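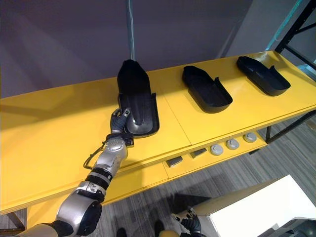
The yellow table, Custdale

My mother worked eighty miles north of Custdale and came home in November. She wanted to see the shoe room at Nerex before she took off her coat.

"They're black," she said.

"They're always black."

She stood over the yellow table and looked at the seam down the middle. In her day the tables were gray, she said, and you lost things on them. She had made 300 pairs a week at Ondisau and kept one pair, and those had gone in the flood.

"What size?" she asked.

I told her I would have to look it up. She put her own foot beside the table leg, as if that would settle it.

We ate soup in the canteen. She asked what they paid me, and I said 710, and she folded her napkin in half.

"Leave the light on in there," she said when we passed the door again. I went back and turned it on.

Last updated: November
Contact | Copyright Tsegaye | Back to top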